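4. Tischreservierung mit Bukix einrichten

Voraussetzung: Das Restaurant ist in Pranis angelegt und der Tischplan gespeichert (Kapitel 3).

1. Melden Sie sich mit dem Zugang der Restaurantleitung an.
2. Öffnen Sie Betrieb > Reservierung und wählen Sie den Gastraum aus.
3. Tragen Sie die kleinste und die größte Gruppe ein. Voreingestellt sind 2 und 8 Personen.
4. Legen Sie die Küchenzeiten für jeden Wochentag fest. Ruhetage bleiben leer.
5. Tippen Sie auf Speichern.

Hinweis: Anfragen für größere Gruppen landen im Ordner Rückruf und werden nicht automatisch bestätigt.
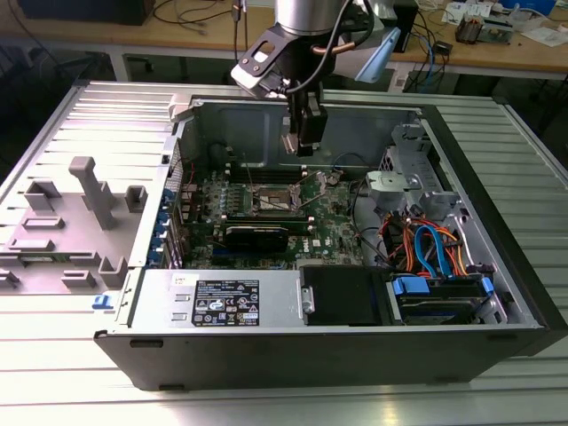
Die Speisekarte übernehmen Sie im nächsten Schritt. Eine Beschreibung darf höchstens 900 Zeichen lang sein, längere Texte weist Bukix beim Import zurück.

6. Wählen Sie Karte > Import und laden Sie die Datei hoch.
7. Prüfen Sie Preise und Allergene für jedes Gericht.
8. Geben Sie die Karte frei.

Achtung: Mit der Freigabe wird die bisherige Karte überschrieben. Saisonkarten, etwa die Spargelkarte bis Juni, vorher unter Archiv sichern.

Das Gästebuch fasst 1000 Einträge. Ältere Einträge exportieren Sie unter Gäste > Export.

Fragen zur Einrichtung beantwortet Hajar Tahiri, Kundenbetreuung Pranis, freitags nur bis mittags.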